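Ticket 267: Ngubane front loader stops climbing, shows E23
Opened by: Dotdale Pottery
Sent to: Ngubane kiln support
Status: Closed

What's happening

Hello all! First, we love this kiln. It has fired beautifully for us since we got it and everybody here talks about it as if it were a member of the studio, so please read what follows as coming from fans.

The trouble began in July. We load, pick Program 2 (our slow bisque), press start, and everything goes as it should for the first part of the evening. Then the reading climbs to the high two hundreds and stops. It just sits. The elements are on, the relays are clicking, you can feel the warmth off the door, and the number doesn't move. A good while later the controller gives up, shows E23 and shuts the whole firing down.

We've had it happen on three firings now. On the last one a couple of us stayed with it and wrote things down. The reading reached 267 degrees and stayed there for 99 minutes before the error came up.

What's in the kiln: mixed bisque, mostly Werano white stoneware, thrown bowls and plates, nothing thicker than usual. Same shelves, same props, same sort of load as in spring. The glaze firings haven't been tried since, for obvious reasons. We have a lovely shelf of Virano black and cream waiting for brushwork and we're all itching to get at it.

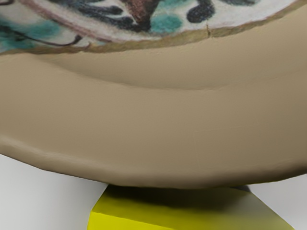
Things we tried before writing in

We turned it off at the wall overnight and started again. No change.

We checked the program step by step against the sheet taped inside the cupboard. Somebody had once shortened the first hold, which was a nice surprise to find, but putting it back made no difference.

We ran it with nothing on the shelves. It stalled in the same place, so we stopped blaming the load. This cheered us up a lot, as there had been some muttering about damp plates.

We looked at the elements through the open door, with the power off and the isolator locked. No breaks that we can see, no sagging out of the grooves. They have that dull grey look they've always had.

We asked the unit next door whether they were running anything heavy in the evenings. They weren't.

First answer from Ngubane support

Thank you for such a thorough report, it saves us a round of questions. E23 means the controller asked for heat and didn't see the reading rise for a set time. It doesn't know why, only that it didn't get what it asked for. The usual suspects are tired elements, a relay that has stopped closing properly, low supply voltage, or a problem on the thermocouple side.

The odd part of your log is how low the stall is. Worn elements nearly always show up near the top of a firing, when the kiln has to work hardest. Stopping this early points somewhere else. Could you do the following, in this order?

1. With the isolator off and locked and the kiln fully cool, take off the side panel and look for scorched wires or browned terminals. Please have your electrician do this if you have one. Don't take any live readings yourselves.

2. Have the electrician measure each element circuit for resistance and compare with the label on the inside of the panel.
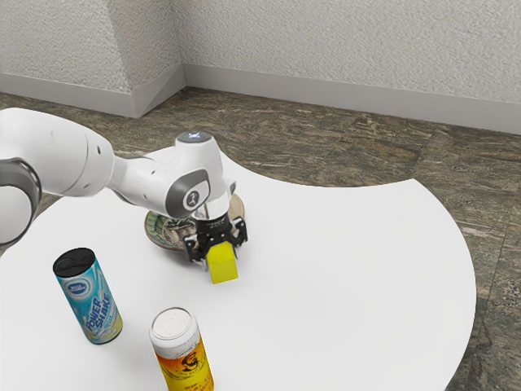 3. Follow the thermocouple lead from the back of the kiln all the way to the controller. Look at the insulation wherever it touches or passes close to the case.

4. Put a set of witness cones on the middle shelf for the next attempt, low ones included. Don't leave the kiln unattended at any point.

Please don't run Program 2 again until step 3 is done.

Our notes on the above

We did this on Friday, with our electrician, a large pot of tea and far too many people trying to look into one small panel. Every one of us learned something, so already a good day!

Steps 1 and 2. Terminals all bright, no browning. The resistance readings were all close to the label, a touch high on the bottom circuit, which our electrician put down to age and wasn't bothered by. Relays opening and closing as they should. So that's the whole heating side looking healthy, and we were thrilled, as a new set of elements would have eaten the wheel fund.

Step 3. Now this is where it got interesting. The lead leaves the back of the kiln in a fabric sleeve and then runs down the case to the controller box. It should stand off the metal on two little clips. The upper clip was missing (we found it behind the kiln, under a remarkable amount of dust) and the lead had been lying straight against the case, right where it gets hottest. The sleeve had gone brown and crumbly for a stretch as long as a finger. When we moved it gently, bits fell off, and the two wires inside were touching.

We also had cones from the last failed firing, which we'd forgotten to mention because they'd been put back in the tin with the unused ones. The lowest had bent right over. It should have been standing straight up if the kiln had really only reached what the display said. So the inside was a good deal hotter than the number! We went rather quiet at that point.

One question for you. If the wires touch partway along, why does the reading look perfectly normal at the start? We'd have expected nonsense from the beginning.

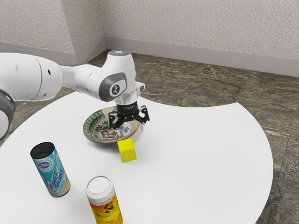

Ngubane support replied that a short in the lead makes a new measuring point at the place where the wires touch, so the controller had been reading the heat of the case wall instead of the chamber. At the beginning of a firing the wires were probably sitting just apart, and as the case warmed and the lead softened against it they came together. After that the display showed whatever the outside of the kiln was doing, and the outside levels off. They added that E23 had done its job in stopping the firing, that we were right to ask, and that under no account should the kiln be fired until the whole lead was replaced. Taping over the bare part wouldn't do.

We had been about to suggest tape. We withdraw the suggestion.

The repair

New lead and a pair of clips arrived quickly, well packed, with a printed sheet. Our electrician fitted them with the isolator locked off. Some notes for whoever does this next:

The two wires are not the same as each other and must go back on the right terminals. If they're swapped at one end, the display will fall as the kiln warms up. Mark them before undoing anything.

The thermocouple itself came out for a look and was thinner near the tip than a new one, but not flaking. It has gone back in and we've ordered a spare for the drawer.

Keep the lead away from the power cables in the box. Ours had drifted over to lie beside them, and it now has its own route down the other side.

The clips want a proper screw. The old ones were held by a push-in stud which had gone soft.
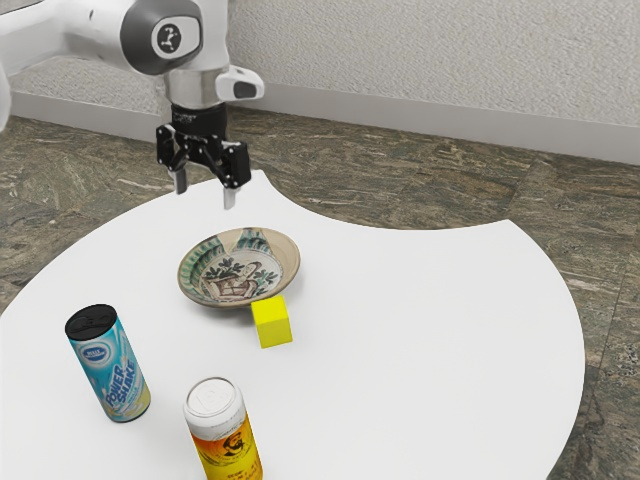
Test firing

Nothing on the shelves except cones, front and back, on the top, middle and bottom shelves. Someone in the room for the whole thing, with a chair and a rota.

It went straight through 267 without so much as a pause. There was a cheer. People who had only come in to wedge clay were cheering. It held its first soak, carried on up, and finished Program 2 with no error of any kind. We let it cool overnight with the door shut and opened it the next morning to a perfect row of cones: the ones that should have bent had bent and the ones that shouldn't hadn't. The bottom shelf is the tiniest bit cooler than the top, as it has always been, and we load for that.

We've since put a real bisque through, full of Werano bowls, and they ring beautifully when you tap them.

Still open on our side

Pots from the three stopped firings: we're keeping them apart on the trolley with a label. We don't know how hot they got, so they'll go through a complete bisque again before anyone glazes them. Is there any reason not to?

Final note from Ngubane support

No reason at all. Load them as if they were raw, use Program 2 and keep cones in with them. Check each one for cracks first, particularly the plates, as an uncontrolled climb can be hard on a wide flat base.

We suggest a look at the lead and clips whenever you change shelves, and a run of your hand along the sleeve with the kiln cold and isolated. If it feels stiff or sheds dust, order another. We're changing our own service sheet to mention the clip.

Closing this one. Happy glazing!

Added by Dotdale Pottery after closing

Refired pots are out. One plate lost to a crack we'd missed, the rest fine. Brushes are out on the big table tonight and the Virano has been stirred.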